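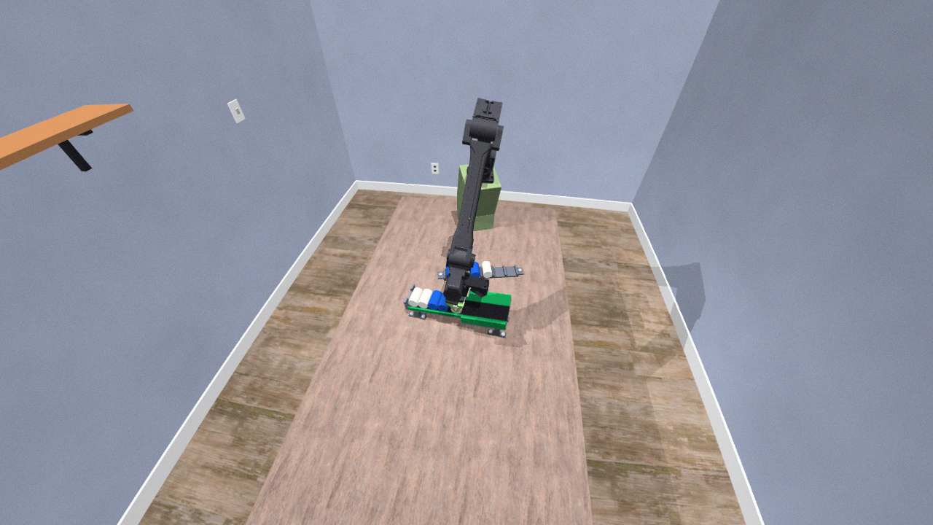

Skundus releases Rirgate 11, planning and perception software for robot arms that work with racked parts

May 1, 2026 - Skundus today released Rirgate 11, a new version of its software for planning, testing and running robot arms that move small parts between racks, trays and chutes. The release adds a rebuilt simulator, a perception module that reads the order of parts in a rack, and a grasp planner that takes the shape of the fixture into account before it commits to a path.

Rirgate is used by machine builders and by plants that have their own automation staff. Customers describe the work cell in a project file, choose an arm and a gripper, and write tasks in a short scripting language. The same script runs in simulation and on the real controller. In earlier versions some motion settings had to be entered twice, once for each. Version 11 keeps them in one place.

"Most of our support calls were about settings that had drifted apart between the simulated cell and the real one," said Chantal Simard, head of product at Skundus. "People would tune a speed limit on the floor and forget to carry it back. We took the second copy out."

Simulated wrist view

The new simulator renders what a wrist-mounted camera would see, along with the usual view of the whole room. Shadows from the arm and gripper are included in both. The perception module can be tested against these views before any hardware is bought, and the results are saved with the project so that they can be checked again after a change to the cell.

Shadows matter in this kind of work. A white cylinder with a grey shadow over half of it can be read as two parts, and a blue one with a shadow line across it has two shades to deal with. Rirgate 11 looks for the edges of each part first and decides on colour afterward.

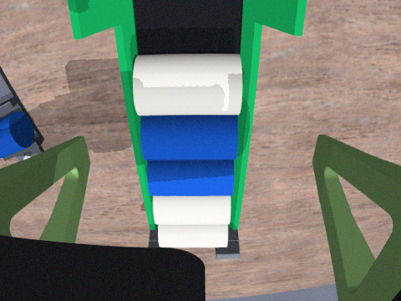 The module then returns the parts as an ordered list, starting from whichever end of the rack the user has set. For a column of white and blue cylinders, a result would read white, blue, blue, white, white. The list can be passed straight to the task script, which may call for a particular colour, a particular position or the next part in line.

Where the camera can see only part of an item, the module marks that entry as partial and leaves it in the list. The script can be told to accept partial entries, to move the wrist and look again, or to stop and ask the operator. The default is to look again.

"A neighbouring holder will often poke into view at the side, and you don't want its parts mixed in with the ones you're working on," said Ngân Tô, who leads the perception group. "Each rack now has its own region in the project file. Anything outside that region goes on a separate list."

Grasp planning near side walls

The grasp planner has been rewritten for version 11. It checks both gripper fingers against the walls, flanges and feet of a rack for the full length of the approach, and it does the same for the way out. Open-frame fingers are modelled with their cut-outs, which the previous planner filled in. That made the old planner turn down some approaches that would have cleared.

For each grasp, users can set:

- the clearance to keep from fixture walls
- the direction of approach, fixed or chosen by the planner
- which neighbouring parts may be touched, if any
- the lift height before any sideways move

When no path meets the settings, the planner now reports which one blocked it. Skundus said this was the feature most often asked for by customers in its early access program.

Ununitz, a machine builder that took part in early access, has used the new planner on a sorting cell with narrow channels. "We had a project where the arm would refuse a pick and we'd spend the morning guessing why," said Rosaire Petrenko, controls lead at Ununitz. "Now it names the wall. Twice it was our own drawing that was wrong."

Replay and batch runs

Every simulated run is recorded with its camera views, joint positions and planner decisions. An engineer can step through a run, change a setting partway and continue from that point. Runs can also be queued in batches of up to 1000, with the starting position of each part shifted by a set amount, and sorted afterward by outcome.

Batch runs use the customer's own computers. Skundus does not collect project files or recordings unless a customer attaches them to a support request. 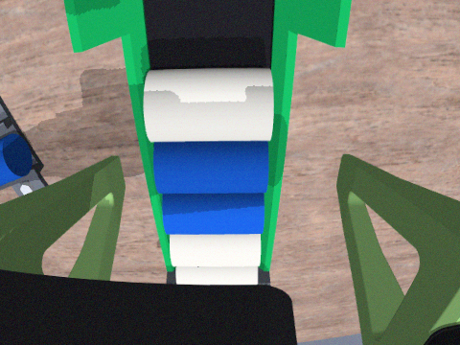
Availability and pricing

Rirgate 11 is available now to all customers with a current licence, at no added cost. New customers can use the full program for 30 days before buying. Projects made in version 10 open directly, though racks need to be given regions before the new perception module will run on them. A conversion guide has been posted in the customer centre.

Training will be offered online in English and French. The opening session covers moving an existing project to the new planner, and a second covers perception regions and batch runs. Gaétan Arsenault, who manages customer training, said the sessions were tried out in April with the early access group and that the batch material was lengthened as a result.

Version 10 will receive fixes until the end of the year. Skundus does not plan any new features for it.

About Skundus

Skundus makes software for robot control, perception and planning. The company has 95 employees and sells through its own staff and through resellers. Its other product is Khan, a monitoring tool for work cells already in service.

Media contact

Ginette Marchand
Communications, Skundus

We use cookies to remember your language and to see which pages are read. By continuing to browse you agree to their use. Manage cookie settings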